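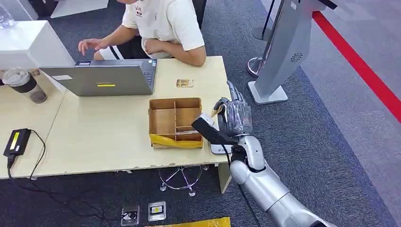
What does the Lurolis acceptance checklist cover, and who is expected to complete it?
The checklist covers the arm, the hand, the cabling, the work area and the stop functions of one Lurolis handover station. The site evaluator fills it in together with the operator who will run the station, and both sign the last section.

Lurolis Handover Station: Pre-Acceptance Safety Checklist
Product under review: Lurolis arm with five-finger hand, evaluation kit
Supplier: Wusside
Site: Kekdale
Date of inspection: Wednesday, January 15, 2020
Evaluator: Kanokwan Jitpraphai
Operator: Tassanee Phromma
Checklist ref.: Sugden form 8, station use with seated participant

Result codes: P = pass. C = pass with comment. F = fail, must be closed before acceptance. N = not inspected.

Section 1. Documents and kit contents

1.1 Packing list matches delivered items. P
1.2 Printed quick-start guide in the kit. P
1.3 Full manual supplied, current revision. C
Comment: Supplied as a file only. The revision letter on the title page does not match the letter in the page footers. Wusside to confirm which is valid.
1.4 Risk assessment for seated handover supplied. C
Comment: The assessment assumes a participant facing the arm across a clear table. It says nothing about a participant who is also using a computer. We want one added paragraph on this before acceptance.
1.5 Spare hand coverings supplied. P
1.6 Declared payload stated on the rating plate and in the manual. P

Section 2. Power and cabling

2.1 Supply cord and plug free of damage. P
2.2 Floor outlets used within their rating. P
2.3 Arm cable secured along its full length. C
Comment: Secure on the lower links. Near the wrist there is enough slack for the cable to reach the tabletop and drag over whatever is on it. Add one clip or shorten the service loop. Repeat item 5.4 after the change.
2.4 Cables on the floor kept out of walkways. F
Comment: The cord from the power adapter runs over the front edge of the table and lies in loose loops on the carpet. It needs a cover or a route along the table leg. The adapter should be moved back from the edge at the same time.
2.5 Drinks kept off any surface with powered equipment. F
Comment: A tumbler with a dome lid was on the same table as the laptop and the adapter. A lid does not satisfy this item. Operator informed, house rule to be posted at the station.
2.6 Controller restarts without motion after loss of power. P
Comment: Tested 2 times, once idle and once with the arm raised. The arm held position both times and asked for a manual reset.

Section 3. Work area

3.1 Boundary of the station marked on the floor. P
3.2 Participant seat positioned outside the elbow sweep. P
3.3 Seat cannot roll into the sweep. C
Comment: The seat is on casters. On carpet it stays put under normal use, but a participant who pushes off from the table can move it. A seat with fixed feet is preferred. Casters are accepted for the evaluation period only.
3.4 Table stable under a side load at the front edge. P
3.5 Objects on the table limited to those needed for the task. C
Comment: Parts tray with cardboard dividers is part of the task. Tape and plastic wrap should come off the tray before a session. Plastic sheet on the tabletop can catch on the fingers at low approach angles.
3.6 Freestanding equipment near the station cannot be reached by the arm. C
Comment: The kiosk stand and the stanchion are behind and to the right of the table. Out of reach with the limits as set. If the base is moved, this item must be done again.
3.7 Floor free of packaging and loose sheet. F
Comment: Yellow sheet material on the carpet on the operator's side. Remove. Trip hazard on the approach to the stop button.

Section 4. Arm and hand, static checks

4.1 Covers on all joints seated, no open seams. P
4.2 Covering on the hand intact, no tears at the fingertips. P
4.3 Label on the hand legible. N
Comment: Could not be read through the covering. To be checked at the next change of covering.
4.4 Fingers move freely by hand with drives off. P
4.5 No sharp edges on wrist attachments. C
Comment: No sharp edge found, but the attachment extends well past the wrist and is not included in the reach drawing in the manual. The drawing should show the arm as delivered.
4.6 Fasteners at the wrist marked with witness paint. F
Comment: No witness marks. Wusside to apply them and give torque values.

Section 5. Handover test with seated participant

Conditions: speed limit set to 70 mm/s by the operator, force limit at factory setting, participant briefed, operator standing at the stop button. The participant holds out an open hand, palm up, and the robot hand is brought to a position above it.

5.1 Arm approaches from the side declared in the program. P
5.2 Arm stops before contact if the participant's hand is withdrawn. P
5.3 Hand holds position above the open palm without drift. P
Comment: No drift that we could measure with the gauge supplied in the kit.
5.4 Cable does not touch the participant or the tray during the approach. F
Comment: The thin cable from the wrist lies over the small white device at the rim of the tray with the hand in the handover position. See 2.3.
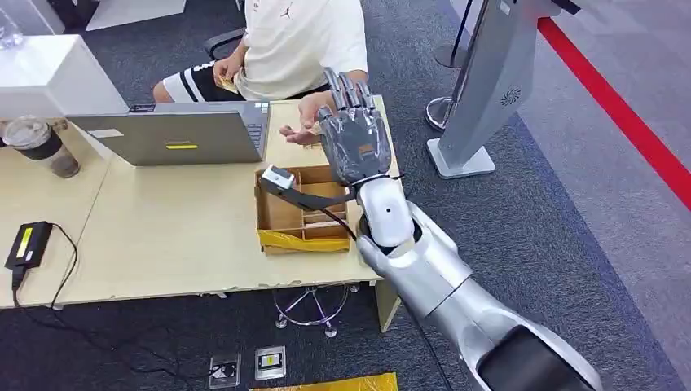 5.5 Release occurs only after a pull is sensed. C
Comment: Worked with light cards and with a boxed part. With very thin items the pull threshold is hard to reach, and the participant tends to tug sideways. The manual should give a minimum item thickness.
5.6 Participant can free a finger without tools with drives stopped. P
5.7 Participant can see the status light from the seat. C
Comment: Visible when looking straight ahead. Not visible when looking down at a laptop. An audible signal before motion exists in the menu but is off by default. Turn it on for all seated use.

Section 6. Stop functions

6.1 Stop button reachable by the operator without crossing the sweep. P
6.2 Stop button reachable by the participant. F
Comment: Only one button is supplied. The participant depends on the operator. A second button is listed as an option. We consider it necessary for this use.
6.3 Stopping time from test speed. P
Comment: 133 ms, taken from the controller log. Within the value declared in the manual.
6.4 Reset requires a separate deliberate action. P
6.5 Speed limit protected against change by the participant. C
Comment: Protected by a code. The code in use was the default one. Changed during the inspection.

Section 7. Open points

For Wusside: 1.3, 1.4, 2.3, 4.5, 4.6, 5.5, 6.2
For the site: 2.4, 2.5, 3.3, 3.5, 3.7, 4.3, 5.7
Joint retest after cable change: 5.4

Evaluator's remarks
The arm itself behaved as declared. Most of the findings against the product concern documentation and the cable at the wrist, and should be simple to correct. The missing second stop button is the one point that affects the price of the kit, and the quotation should be revised to include it. The site findings are housekeeping and can be closed by the operator without a visit.

Use of the station with a seated participant is suspended until every F item is closed. Programming with the seat unoccupied may continue.

Retest planned for March. Bring the long cable clips, the ones in the kit do not fit over the wrist sleeve.

Signed: K. Jitpraphai, evaluator
Signed: T. Phromma, operator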